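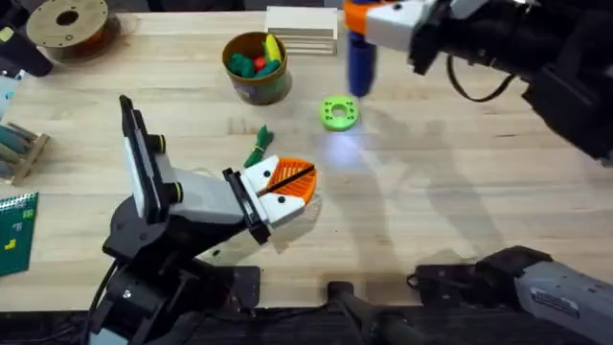
Two arms, one green ring and the blue cylinder, over the butcher-block bench.

Sharing a Bench With Robot Arms: What I'd Tell You Over Coffee

I've been putting small parts together at Clenen for a long time, and for most of that time a bench was a bench. You had your stool, your bins, your radio, and if something was in the wrong spot it was your own fault. Then the arms came to our side of the shop, and I had to relearn half my habits (some of them bad, I'll admit). A few of you wrote in after the November page asking how that's going, so I'm giving the whole page to it this time.

Clear the bench by reach. I used to tidy by what I needed next. Now I tidy by what an elbow could swing through. Spools, boxes, racks, anything with some height goes to the back or off to the side, and the middle stays for the part being worked on and whatever's going with it. I ran a strip of painter's tape down the bench the first week and just kept my coffee behind it. Still do!

Get your notebook off the wood. I say this as a person who leaves hers on the bench all the time. Hang a clipboard on a hook, or put a little shelf under the bench.

Pick bright parts when you get a choice. Lime green on pale wood is wonderful. Light wood on light wood, you'll be patting around for it like you lost an earring. When we reordered practice pieces I begged for colors, and Hendricks in purchasing gave in on the second try.

Watch the light. We have a high window that throws a patch across the bench, and the arms throw shadows of their own on top of that. I lost a set screw in a shadow one Tuesday and found it in my cuff at supper. A cheap clamp lamp on the far side evens things out. Put the lamp's clamp well away from the arm's clamp, though, you don't want to be fiddling with one and grab the other.

Speaking of clamps: check them by hand before you switch on. Give the mount a good wiggle. If it moves at all, snug it up, then wiggle again. I do it first thing, before my coat's even off. Put a scrap of thin leather between metal and wood if your benchtop is nice and you'd like it to stay that way.

Cables want a loop. Pull one tight because it looks neater and the first big reach will tug on the plug. Leave a lazy curve, and tie the bundle down at the base with hook-and-loop straps. Zip ties are fine until you have to redo them, and you will have to redo them.

One round tub for loose bits. I've gone through all kinds of divided trays and I'm back to a plain tub with sides high enough that nothing rolls out. We sort it at the end of the shift, which takes 6 minutes if two of us do it and an age if I do it alone with the radio on.

Now the people part, because that's what most of the letters were about. Did anyone lose their job? On our bench, no. There were five of us before and there are five now, but the days are different. I do a lot less of the same little motion (my right thumb is so grateful) and a lot more setting up, checking and putting things back where they started. Some afternoons that's more tiring, in the head. Charmaine Pillay at the next bench hates the waiting. She likes her hands full, so she keeps a box of kitting work under her stool and does that in the gaps, and I've copied her.

We also asked to have the stop button moved where either of us can hit it without leaning. Ask for that early. It took two requests and a sketch, and the folks at our Akport shop got theirs done at the same time off the same sketch.

If you're about to get arms on your own bench, talk to whoever writes the schedule and get setup counted as work. Ours wasn't on the sheet at first and we were all staying late.

Next time: getting label glue off bins, and Clarnis hand cleaner versus plain dish soap.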